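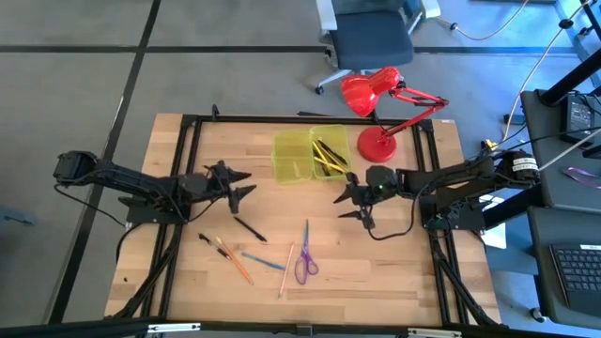

Prastodlow
Avaliação independente de kits de automação para bancada · fio

1/
O kit bimanual da Zilitz anda a aparecer em tudo quanto é feed, com a promessa de "arrumar qualquer secretária". Passei o folheto, o contrato e a proposta comercial a pente fino. Segue fio, com preços onde os há.

2/
O que se compra: dois braços pretos com garra, montados frente a frente em calhas, e acesso ao software, que se chama Lò. A mesa fica por conta do cliente. Os cabos vêm incluídos, mas a gestão dos cabos é connosco – e numa bancada com dois braços há cabo preto a descer por todo o lado. Uma calha decente para os guardar é um extra que não consta da tabela.

3/
Preço do serviço: 276 euros por mês e por posto, com fidelização. O hardware paga-se à parte e o valor só vem "sob consulta". Quando uma empresa publica a mensalidade e esconde o preço da máquina, peço a proposta por escrito antes de continuar a ler.

4/
A tarefa de referência é arrumar material de escrita: canetas, lápis, marcador, tesoura, tudo para dentro de um estojo de plástico translúcido. Gosto da escolha. Uma caneta fina pousada na madeira é um objeto chato para uma garra, porque rola, e um lápis quase encostado a outra coisa obriga a decidir por que lado se entra.

5/
Também gosto do estojo aberto, com uma metade vazia e a outra já com material de escrita. É mais difícil do que uma caixa grande de boca larga, que perdoa tudo. Ponto para a Zilitz.

6/
Agora o folheto. Diz "500 episódios de treino incluídos". Na cláusula do serviço Flilloden lê-se outra coisa: 50 gravados na bancada do cliente, os restantes vêm de uma biblioteca comum. Perguntei que mesas, que luz e que objetos estão nessa biblioteca. Responderam que era "variada".

7/
Pergunto isto por causa dos reflexos. Um tampo de madeira brilhante junto a janelas grandes apanha manchas claras que mudam ao longo do dia, e uma caneta de corpo translúcido perde-se facilmente no meio disso. Quem gravar tudo de manhã e quiser trabalhar às quatro da tarde devia exigir um teste às quatro da tarde.

8/
O candeeiro de secretária vermelho merece um post só para ele. Está na mesa, tem braço articulado e ocupa precisamente o espaço por onde um cotovelo de robô gosta de passar. O manual pede "área de trabalho desimpedida". O anúncio fala em "secretárias reais". Convinha que os dois departamentos almoçassem juntos.

9/
Tesouras. As de cabo roxo, fechadas, podem pegar-se pelas argolas ou pelas lâminas, e são dois problemas diferentes. A ficha técnica conta "objeto recolhido" como sucesso. Recolhido como? Virado para que lado? Se o estojo depois não fecha, para mim é falha, e a ficha não diz uma palavra sobre fechar o estojo.

10/
Outra coisa que falta: quem repõe os objetos entre tentativas. No papel chama-se "operação assistida". Na prática é uma pessoa a espalhar canetas pela mesa durante uma tarde, e essa tarde não está nos 276 euros. 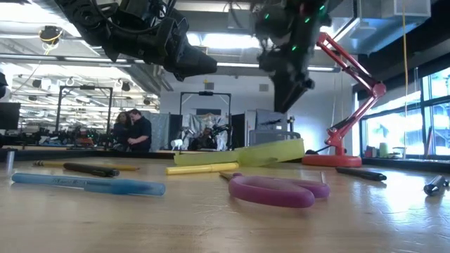 11/ O que eu pediria antes de assinar

– Uma demonstração contínua, sem cortes, com o material de escrita trazido por mim e baralhado por mim.

– A taxa de sucesso separada por objeto. A média entre um marcador amarelo e uma caneta fina preta serve para vender e para pouco mais.

– O teste com gente a circular e a conversar por trás da bancada, como em qualquer oficina partilhada.

12/
– A lista escrita do que conta como falha. Se a garra empurra o lápis e só o apanha à segunda, quero saber em que coluna entra.

– A cláusula de saída. Neste momento, cancelar o Flilloden implica perder o acesso ao modelo treinado com os nossos próprios 50 episódios. Li duas vezes para ter a certeza.

13/
Para quem serve? Para um laboratório que já tem bancada, calhas e alguém com paciência, talvez. Para um escritório que quer a secretária arrumada, de maneira nenhuma, por este preço e com este contrato.

14/
Enviei as perguntas à Zilitz em outubro e tenho resposta a metade. Quando chegar o resto, acrescento aqui por baixo. Se alguém já tem o kit instalado e conseguiu negociar a cláusula de saída, as mensagens estão abertas.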